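Two weeks with the Nastus kit

I promised in October that I would write something when the trial of the Nastus arm kit was finished, and several of you have reminded me, so I will try to be complete. For those who are new: Nastus is sold as a kit for people who want a robot to tidy a home, and you can either buy it or take it on trial with the training service included. I took the trial. I paid for it myself, and the company has not read this post.

The kit arrives in 2 boxes. One has the arm and the two-finger gripper with its small wrist camera, the other has the base, the cables and a printed manual of 40 pages. The manual is good, except for the chapter about calibration, where the drawings do not agree with the text. I wrote to support and received an answer from Rory Rankin the same evening, with a corrected page. I wish that page was simply in the box.

My chosen task was shoes. In our hallway we have always too many of them, and I wanted to know if the arm can take a pair from a cardboard box and put it on the rack, and also take it back. Calum Niven, who uses the same kit in his workshop, warned me to begin with wooden blocks. I did not listen. Shoes are difficult for a gripper, as I know now. A canvas sneaker is soft where you want it to be hard, and the laces go everywhere. If the fingers close too high, they take only fabric. If they close at the heel, it goes much better, and after the first Sunday I taught only this grip.

Teaching is done by guiding the arm by hand. You make 20 demonstrations, send them to the service, and the next morning you have a new version to try. I like this part the most. There is a paid program called Drillness which makes practice variations from your demonstrations, and I tested it for one task only. For me the improvement was small and I would not pay for it again, but Calum is of another opinion.

What I did not like: the fingers get scratched very quickly, and the replacement set costs more than it should. The base needs a really flat floor. And the arm is slow. My friend Nadège Delorme came for coffee, watched one pair go all the way to the rack, and asked me if I was paid by the hour.

The low shelf under the panel was the hardest place. The arm has to come in at an angle, and out of the first 4 attempts it touched the panel in all of them. I lowered the speed in the settings and this helped.

Would I buy it? If the price comes down a little, yes. For a person who enjoys teaching a machine slowly it is a very nice kit. For a person who only wants a tidy hallway, I would say wait.
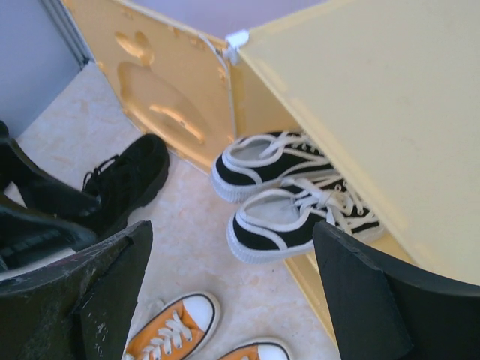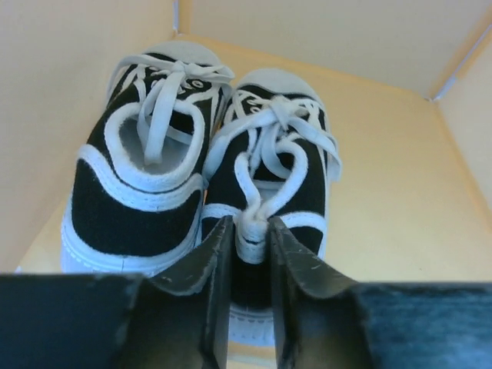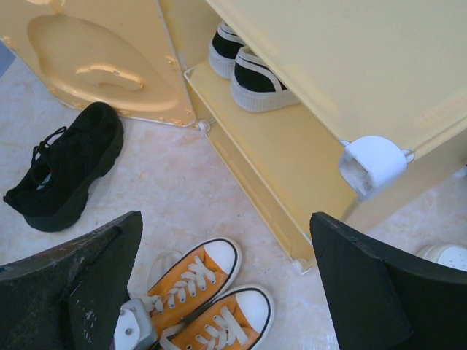 Views from the wrist camera. The black and white canvas sneakers are in all three, in the cardboard box in the second one and at the yellow rack in the others.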